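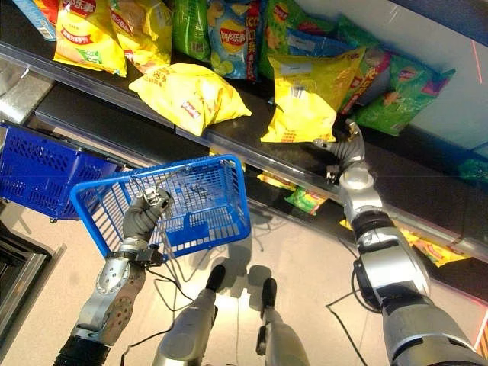

**Subject:** Re: [店舗自動化ML] Workneh 公開デモの感想など

遅くなりましたが、2月の公開デモに行ってきたので返信します。長いです。

> デモに行かれた方、いらっしゃいますか。うちは都合がつかず、Workneh の案内ページを読んだだけです。
>
> 「菓子売場でのピッキングを人型ロボットが自律で実行」「袋物にも対応」とあり、社内ではかなり前向きな声が出ています。上からは夏までに1店舗で試せないかと言われました。

落ち着いてください、というのが最初の感想です。

会場は Workneh のショールームで、奥に菓子の棚を組んだ模擬売場があります。ロボットは左手に青い買い物かごを提げ、右手で棚のポテトチップスを取ってかごに入れます。動作としてはそれだけです。見学は入れ替え制で、私の回は午前中、55分でした。うち前半は会社紹介のスライドです。

> 袋物は本当に取れるのでしょうか。以前 Porerero の吸着式を見たときは、袋がしわになるたびに落としていたので。

取れるか取れないかで言えば、取れます。吸着式よりはるかにましです。私の回では9回試して、落としたのは一度だけでした。ただ、次の点は割り引いて見たほうがいいと思います。

- **対象の袋。** 取りに行くのは、列から手前に傾いて出ている袋がほとんどでした。上段はびっしり詰まっていて、奥まっている袋を指でかき出すような動作は一度も見ていません。質問したら「対応予定」とのこと。
- **倒れた袋。** 棚の縁に横になっている黄色い袋が一つあり、これをどうするのか楽しみにしていたのですが、最後まで触りませんでした。店では毎日起きることです。
- **下段。** やりません。腰を落とす動作は開発中だそうです。うちの売場だと菓子の下段が一番動くので、ここが抜けると話になりません。
- **速さ。** 配布資料には1時間あたりの点数が出ていません。聞いても「環境による」でした。

> 案内には学習データ3000時間とありました。これは多いほうですか？

時間だけ言われても判断のしようがないです。同じ棚で同じ銘柄を繰り返しつかんだ3000時間かもしれないし、いろいろな店で集めたものかもしれない。内訳は「公開していない」という回答でした。対応商品数は674と資料にありますが、味違いとサイズ違いを別々に数えていました。ポテトチップスの緑と黄色で2商品、という数え方です。把持の難しさで言えば同じ袋だと思います。

> 自律というのは、完全に人が介在しないという理解でいいですか。

ここが一番もやもやしたところです。説明員は「自律」と繰り返していましたが、売場の脇の机に担当者が一人、ずっと端末の前にいました。何をしているのか聞くと「監視」だそうです。介入の回数を記録しているかと重ねて聞いたら、記録はあるが手元にないとのこと。後日送ってもらう約束をして、まだ届いていません。届いたらここに流します。

それと床のケーブル。ロボットの足元に黒いケーブルが何本か這っていました。お客さんのいる通路でこれは無理です。量産機では無線とバッテリーになると言われましたが、稼働時間の数字は出てきませんでした。

良かった点も書いておかないと不公平ですね。袋をつぶす音がほとんどしませんでした。指の当て方は丁寧で、Clakidero のアームを去年見たときより明らかに力の加減がうまい。かごに入れるときも放り込まず、底の近くまで下ろしてから離します。あと、手提げかごをそのまま使えるのは現場としてはありがたい話です。専用コンテナを買わされる提案にはもううんざりしているので。

> Kinemero の台車型と比べてどうでしょう。

用途が違うので並べにくいですが、ネットスーパーの店内ピッキングに限るなら、いま金を出すのは Kinemero のほうです。見た目は地味でも、止まったときに人が押してどかせます。人型が通路の真ん中で固まったらどうするのか、これも質問しましたが、「通常は起きません」でした。通常でないときの話を聞いたつもりだったのですが。

夏に1店舗という話ですが、私なら先に次の条件でもう一度デモを頼みます。

1. 棚はこちらの陳列担当が組む。事前に見せない。
2. 袋を三つほど倒しておく。
3. 下段を含める。
4. 介入の回数をその場で読み上げてもらう。

嫌がられたら、それも答えのうちだと思います。引き受けてくれるなら私ももう一度行きますし、考えを変える用意はあります。

> 資料をお持ちでしたら共有いただけると助かります。

紙でもらったものをスキャンしました。MLの共有フォルダの「見学資料」に入れてあります。最終ページの費用欄は空欄のままで、私が抜いたわけではありません。

午後の回に参加された方がいたら、ロボットが取った袋の位置を教えてください。午前と同じ並びだったのかどうかを知りたいです。

関東・食品スーパー 店舗システム担当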